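How to Run a Bin Picking Demo at an Open Day

28 September 2019

14 comments | 95 shares

We opened the Grustance workshop to the public again this year and ran the picking cell most of the day. These are the steps we follow now. They assume you already have an arm that can pick from one bin and place into another, and that someone on your team has done a risk assessment for visitors.

1. Fix the bins first

Put the two bins side by side and clamp them to each other and to whatever they stand on. Bar clamps are fine. A bin that shifts a little after each pick will throw off your calibration before lunch, and you will not notice until the arm starts touching walls. Push each bin by hand after clamping. If it moves, start over.

2. Choose the objects

Use household things that people know. Mix shapes: something long, something boxy, something with an awkward outline. Leave out anything with a sharp edge, and anything you would be sorry to lose. Visitors like to suggest objects, so keep a tray of spares that you have already tested.

Do not fill the bin. A few items with space between them make a better show than a heap, at least for the first runs. You can add more later in the day.

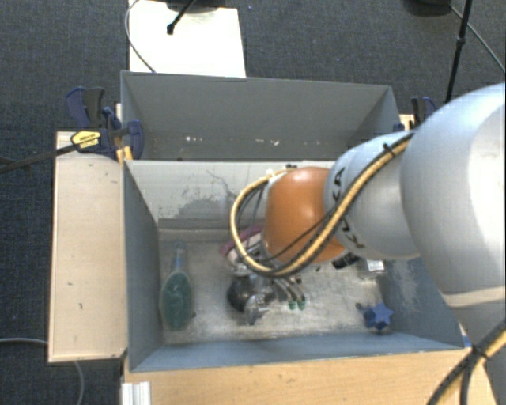
3. Dress the cables

Move the arm by hand control through every pose it will use and watch the hose and cable bundle the whole time. You want enough slack for the wrist to turn, but not so much that the loop drags across the objects. Tie the bundle at several points and trim the tails. In March we skipped this check and lost 25 minutes to a pulled connector – the visitors were polite about it.

4. Slow it down

Set the speed override well below what you use in testing. People need time to see where the arm is going. It also gives the operator time to reach the stop button.

5. Run a full rehearsal

We do 100 picks the evening before, using the Plurkia planner and the same settings as the demo. Write down each failed grasp and which object it was. Swap out the worst ones. Save the settings under a new name so they don't get overwritten.

6. Plan the talk

Keep it to one short explanation per group, then let them watch. Say early on that the arm will miss sometimes. When it does, let it try again before you step in.

7. Close down

Park the arm, shut off the air, and take the objects out. Check the clamps before you leave if you are open the next day too.

Share this page | 14 comments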